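Hivlow 映画文化助成 中間報告
2020年4月14日
対象事業:旧Koo座の観客カード整理と、予告編・本編比較上映

いただいた報告書の雛形には「成果」「波及効果」「今後の展望」の三つの欄がありましたが、現時点で波及効果の欄に書けることがありません。無理に埋めると読む方の時間を奪うだけなので、欄を組み替えて提出します。事務局のオマール・サリバさんには事前にお断りしてあります。

## 1. 観客カードの整理

旧Koo座が閉館まで客席の出口に置いていた感想カードは、全部で2,654枚ありました。申請書では「地域の観客の生の声」と書きました。書いたのは私ですが、読み終えた今は、この表現を引っ込めたいと思っています。

まず、カードを書いた人はかなり偏っています。筆跡と筆名から見るかぎり、同じ人が何度も書いています。とくに「銀縁」と署名する人は、時代劇でも怪獣映画でも、必ず音響の話から始めて最後に館内の暖房への苦情を書きます。読み物としては楽しいのですが、これを観客の声と呼ぶのは乱暴です。劇場を出てすぐ鉛筆を取る人は、もともと言いたいことがある人です。黙って帰った人のことは、カードからは何も分かりません。

次に、五段階の評価欄です。閉館近くのカードには星を塗る欄がついていて、当初はこれを集計して作品ごとの評価の推移を出す予定でした。試しに恐怖映画の特集分だけ集計したところ、平均はどの作品もほとんど同じ高さに並びました。ところが自由記述のほうを読むと、「途中で寝た」と書いた人が星をほぼ全部塗っていたり、「今年いちばん」と書いた人が真ん中で止めていたりします。塗り方の約束事が人によって違うので、平均を出しても塗り方の平均にしかなりません。集計表は作りましたが、公開資料には載せない方針です。助成の条件に「数値による成果の提示」とあることは承知しています。それでも、この表を成果として出すことには反対します。

文字起こしにはJullowを使いました。導入の説明では手書きでもほぼそのまま読めるとのことでしたが、私たちのカードでは期待したほどではありませんでした。鉛筆が薄いもの、縦書きと横書きが混ざったもの、余白に似顔絵があるものはまず崩れます。困るのは、崩れたところが空白にならず、もっともらしい別の文になることです。「退屈」が「退出」になっていた一枚は、前後の文と意味が通ってしまうため、原本と突き合わせるまで誰も気づきませんでした。結局、全部を人の目で読み直しています。作業が速くなったかと聞かれれば、打ち込みは速くなり、確認は遅くなった、というのが正直なところです。差し引きは出せていません。

読み直しは映写技師だったノ・ギルスさんに中心になってもらいました。題名が略されているカードでも、上映時期と併映作品から作品を割り出せるのは、今のところノさんだけです。ただ、これも手放しでは喜べません。ノさんの記憶と当時の番組表が食い違う箇所がいくつか見つかっており、どちらが正しいか決め手がない場合は、両方を注記に残しています。番組表にも当日の差し替えは反映されていないので、紙に印刷してあるから正しいとは言えません。
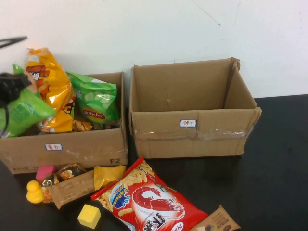
注記の書式は途中で一度変えました。最初は食い違いの理由まで推測して書いていたのですが、推測が増えるにつれて本文より注記のほうが長くなり、しかも後から読むと推測と事実の区別がつきません。現在は「番組表ではこう、証言ではこう」とだけ書くことにしています。味気ないという意見も内部にありましたが、味気ないほうが後の人に親切だと考えます。古い書式で作った分の書き直しはまだ残っています。

## 2. 予告編・本編比較上映

もう一つの柱は、予告編を先に見た人とそうでない人とで、本編の受け取り方が変わるかを見る上映会です。題材は冒険映画『Uretholm』にしました。予告編では合戦ばかりが続くのに、本編の大半は雪山の小屋での口論という作品で、比較の題材としては申し分ないと申請時に書きました。

上映は4回行いました。料金は一律1,000円です。終映後の聞き取りに応じてくださったのは、全回を合わせて12人でした。

申請書の仮説は「予告編を先に見た観客は失望しやすい」というものでした。聞き取りの結果を表にすると、確かにそう見えなくもありません。予告編を見てから来た方の何人かは「騙された」という言葉を使いました。ただ、この人数で傾向を語るのは無理があります。さらに、聞き手が私であり、私がこの予告編を嫌っていることは、開映前の挨拶で隠しきれていませんでした。録音を聞き返すと、「合戦は少なかったですよね」と私のほうから水を向けている箇所があります。そのあとに出てきた「騙された」をどこまで観客の言葉として扱ってよいか、自信がありません。

逆に面白かったのは、仮説に合わない答えです。予告編を見てから来たある方は、合戦がいつ始まるかと待っていたおかげで、小屋の場面がずっと緊張して見えた、と話してくれました。宣伝の嘘が本編を助けたことになります。私はこの映画の中盤を緩んだ脚本だと思っていたので、すぐには納得できませんでした。見直してみると、扉の外の物音が執拗に入っており、待たされている観客にはそう聞こえるのかもしれません。脚本が緩いという評価は、今も変えていませんが。

予告編を見ていない方の側にも、厄介な事情があります。館の表に貼ったポスターには剣を構えた主人公が大きく出ており、予告編を見ていなくても合戦映画だと思って入場した方がいました。「先入観のない観客」という区分そのものが怪しく、次に行うならポスターの扱いから決め直す必要があります。映画館に何も知らずに来る人がいる、という前提が甘かったと思います。

## 3. 予定の変更

会場が使えない状況のため、残りの比較上映は延期としました。再開の時期は約束できません。7月に再開できるという見通しを他の団体の報告で見かけますが、根拠が示されていないので、こちらでは採りませんでした。

代わりに自宅での配信視聴で比較を続けてはどうか、とサリバさんからご提案をいただきました。検討しましたが、今期はお受けしないつもりです。家で見る人は途中で止められますし、予告編も本編も同じ画面で、同じ姿勢で見ます。暗い客席で予告編を見せられ、しばらく経ってから本編を見に来るという順序を調べたいので、配信に移すと別の調査になります。別の調査としてやる価値がないとは言いませんが、今の事業の続きとして数えるのは違うと思います。

空いた時間は、カードの読み直しと注記の統一に充てます。この作業は会場がなくても進みます。ただし原本を複数人で囲んで読むやり方は止めており、分担して読んだ結果を後で照合する形に変えました。進み具合は以前より落ちています。

## 4. 経費について

上映に組んでいた会場費と映写費のうち、延期分は未執行です。文字起こしの確認作業への振り替えを希望します。振り替えが認められない場合は返還しますので、早めにご指示ください。

Jullowの利用料については、契約を延長するかどうか内部で意見が割れています。延長に賛成する側は、打ち込みの手間が減ったことを評価しています。私は反対です。人が全部読み直すのなら、下書きが少し早くできることにどれだけ払うべきか、誰も計算していないからです。次の報告までに、同じ束を手打ちした場合と比べてみます。その結果が出るまでは、追加の支出はしません。

## 5. ご相談したいこと

一つは、星の集計表の扱いです。条件上どうしても提出が必要であれば、公開しない資料として、上に書いた理由を同じ紙に添えた形でお出しします。表だけが独り歩きするのは避けてください。

もう一つは、最終報告の題です。申請時の題は「観客の声でたどるKoo座の歩み」でした。このままだと、カードに書かなかった大多数の人まで代弁しているように読めます。「Koo座の感想カードを読む」への変更を希望します。地味だという反応は予想していますが、やっていることはその通りですので、ご検討をお願いします。

カードの原本は番組表と同じ棚で保管を続けています。閲覧を希望される場合は、読み直しの済んだ年代から順にご案内できます。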